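Friday, handheld grippers, bench notes

Started 7:40. Jayson was already in and had the three returned units out on the mat. Goal for the day was to get 007 back in rotation, finish the finger pad swap on the others, and write down the check order so we stop doing it three different ways.

State of things this morning:
007: back from Clarnolach, note on the bag says "sticky on close, sometimes"
004: new pads fitted yesterday, width not calibrated
011: waiting on a cable, leave it alone

Took 007 first. Jaw travel felt gritty for the last bit of closing. Pulled the pads and the black frame pieces and found lint packed along the rail, mostly fine cotton fluff, plus one long hair wound on the left carriage. Same story as the last unit that did laundry for a few weeks. Picked it out with tweezers, wiped the rail with alcohol, one drop of light oil, worked it open and closed by hand until it ran clean. Do not use the grease from the Paltus kit on these. It holds lint and we end up back here in half the time.

Pads. The yellow ones on 007 had gone shiny on the inner faces and thin fabric was sliding out. Replaced both. The slot in the pad has to line up with the frame before the screws go in, otherwise the pad sits proud on one side and the tips don't meet. Jhun showed me his way, which is to close the jaw on a strip of card, let the pads find their own position, then tighten. Better than what I was doing. Tips now meet across the full width, checked against the window.

Housing screws. Upper one by the ports was a quarter turn loose. Threadlock, small dab, blue only. Mark Anthony used the red on 002 back in May and we had to drill it out.

Sensor ports. Cleaned both with a dry swab first and then lens fluid. There was a smear across the left one, probably hand cream or fabric softener. Worth telling the field people to keep a cloth in the bag. Label is fine, scans on first try, no lifting at the corners. If a label does start to lift, replace the whole thing, don't tape over it. Tape glare killed the scan on 009.

Width calibration, 007:
Run 1: drifted on reopening, threw it out
Run 2: good
Run 3: good, same as 2
Saved run 3. Old file renamed and kept.

Run 1 drift was me. I had started before the unit finished booting. Wait for the light to settle before touching the jaw. I know this and still did it.

Battery: took it to full and ran it down on the bench while I did 004. Lasted 195 minutes. The replacement line is 150 so this one stays in service. Wrote the figure on the inside of the battery door in pencil.

004 was quick. Same card trick for alignment, calibrated first time. Cycled the jaw 300 times on the Skandbridge rig with the counter running, no change in closed position after. Did the same on 007 after lunch. Also no change, and the grit has not come back.

Bench test only tells you the jaw moves, so took 007 to the Tiongson house in the afternoon for a proper try on clothes. Ronaldo came along and handled the second tool. We worked on the bed, picking from a folded stack and from single pieces laid out flat on the spread.

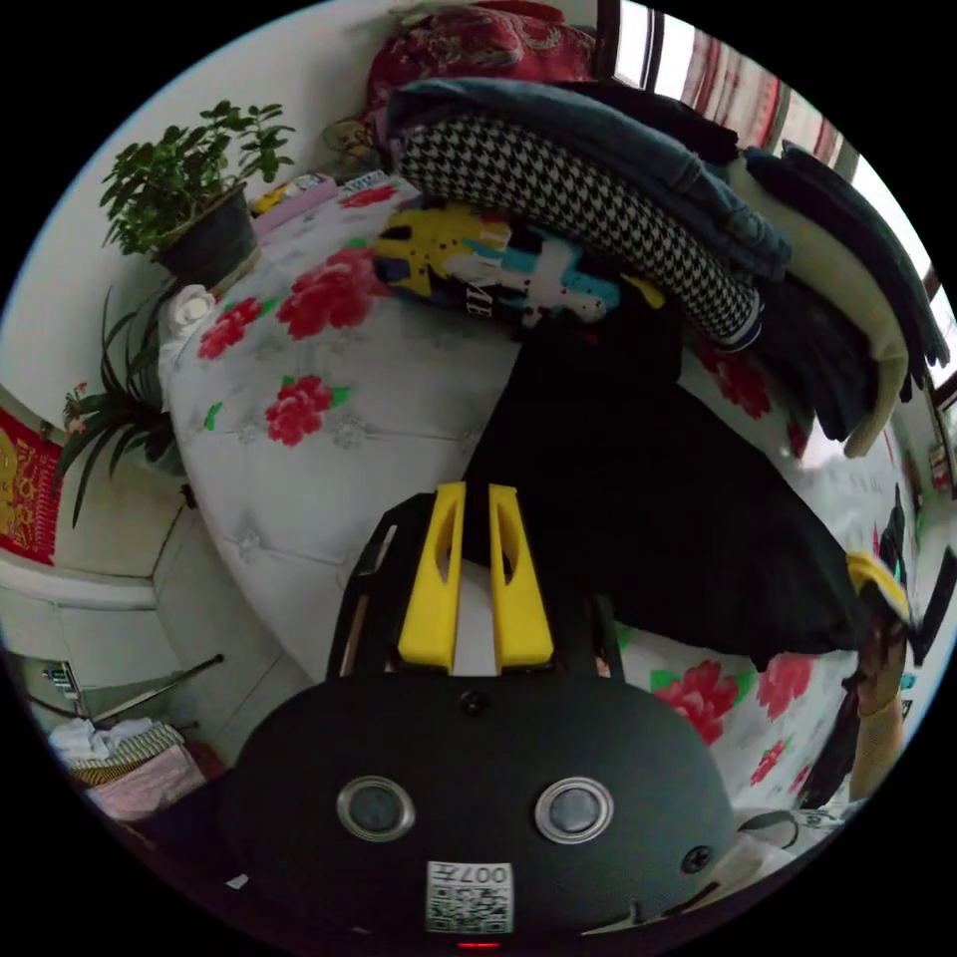 007 at the Tiongson house, clothes on the bed, new yellow pads on.

Notes from the house:

Denim is easy, always was. The pads take a fold of it and keep it. The houndstooth piece went fine too.

Thin black garment was the one I wanted to see. With the old pads you had to pinch twice to get it off the bed. With the new pads I got it first try when I came in low with the tips and dragged a little before closing. Coming straight down still takes up the bedspread along with it. Technique more than hardware, I think, but Ronaldo says his does it as well, so put it in the guide.

Bright window on one side. Tracking held while I was facing it, dropped for a moment when I turned quickly toward the curtains. Came back by itself. Check the log for that stretch on Monday's pass and see whether the gap is long enough to matter. If it is, we ask for the curtains to be closed on that side. Patterned bedspread helps, if anything. The plain white sheets at the Clarnolach flat were much worse.

Strap on my wrist rubbed after half an hour. Needs the wider one. Two left in the drawer.

We recorded 21 takes. Ronaldo flagged 2 of them as bad on the spot, one where I dropped the piece and one where he talked to me and I stopped halfway. Left both on the card, flagged, so the numbering stays straight.

Back at 4:30. Opened 007 again to see how much lint one session leaves. A little at the front of the rail, nothing on the carriages. So a quick brush after every cloth day and a full strip every second week should do. Girish wants it weekly. I don't think the screws will like being undone that often, but we can try weekly on 004 and every second week on 007 and compare.

Check order, as agreed with Jayson and Girish, going on the wall above the mat:
Brush rail and carriages
Look at pad faces, swap if shiny
Card alignment, tighten
Housing screws, finger check only
Clean ports, dry then wet
Scan label
Boot, wait for light
Width calibration, two matching runs
Jaw cycles if anything was taken apart
Log it

Open items:
Order yellow pads, we are down to one pair after today. Jhun has the supplier's new part number, the old one no longer works on their site.
Cable for 011, chase it.
Wider wrist straps.
Cloth in every field bag.
Add "come in low" to the handling guide with a couple of clips.
Look at tracking gap, take 14.
Find whoever has the small torque driver. It is not in its slot and I used the long one all day.

007 is charged and back on the shelf, second from left. 004 next to it. Both OK to go out.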